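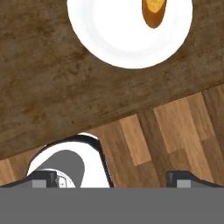
Session 4: Veg boxes and the people who pay for them

A box scheme sells the harvest before there is one. Members pay in spring, the grower buys seed, and everyone hopes for rain in June.

Work through: 189 members, 12 boxes each. Now take off the ones who move house.

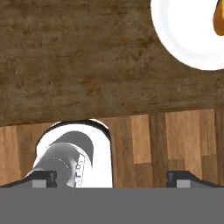
Department of Small Farm Business, Zirnilmont College
Tutor: Zinash Workneh

Full shares and half shares. A half share is more than half the work - you still pack it, label it and answer emails about the kohlrabi. Price it accordingly. 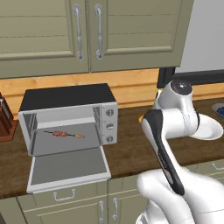
Skewer in the toaster oven, door down.

Gluts. Members forgive one week of courgettes. By the third, send a recipe.
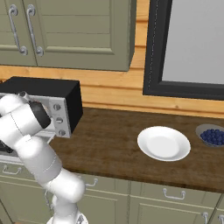 Robot arm at the microwave.

Reading: Feyisa on member turnover, first half only. The second half is mostly about her van.

Hand in a one-page budget for a scheme with a cold store costing 4,000. Spreadsheets printed at size six will be returned unread.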